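Prinmont 2, Osomum 2, and one goalkeeper in goggles

I hadn't planned on writing about soccer again this month, but then I drove out to the Prinmont ground for the second leg against Osomum and, well, now you're getting soccer.

If you missed the first leg back in April, it ended level and everybody went home grumpy. This one ended level too, but what a game! The gate was 3,341, the biggest they've had since the new stand opened, and I think most of those people were in line for fries ahead of me. I missed the first goal completely. I heard it, though — you don't need to see a goal in that place, the roof tells you.

So Osomum went up early, Prinmont pulled one back from a corner, and then just after halftime the keeper, Zane Kazlauskienė, took a ball square in the face and lost a contact lens in the mud. The ref gave her a couple of minutes, half the back line got down on their knees to look for it (bless them), and then somebody ran out from the bench with a pair of old sports goggles. She put them on and played the last 40 minutes like that, with one strap flapping behind her ear. 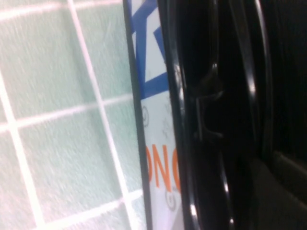
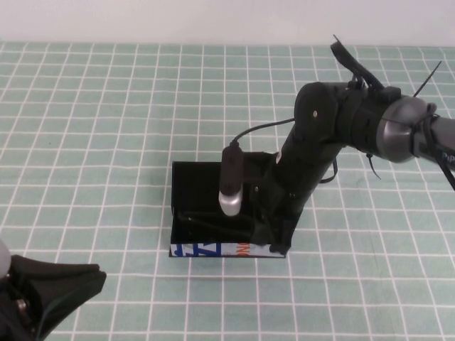 Black arm, pale green grid cloth.

She did let one in, a header she had no chance with. But she also made the save of the season, low to her left, from so close that the striker had already started celebrating. I was on my feet and so was the Osomum fan next to me, who then remembered which side he was on and sat back down. Prinmont got their equalizer two minutes from the end, off somebody's shin I think, and it stayed that way through extra time.

Penalties, then. I can't watch penalties, so I stood behind a very tall man in a Skaltideo scarf and listened to him breathe. Kazlauskienė saved the last one with her foot and they had to pry the goggles off her for the team photo. It was her 26th game for the club.

Next up is Hettiarachchi in the quarterfinal, away, and the club has been given 502 seats for traveling fans. I've got mine. If you want to ride along I have room for two in the back, but you'll be sharing with the cooler and my brother's drum. Write me before the weekend and bring cash for parking.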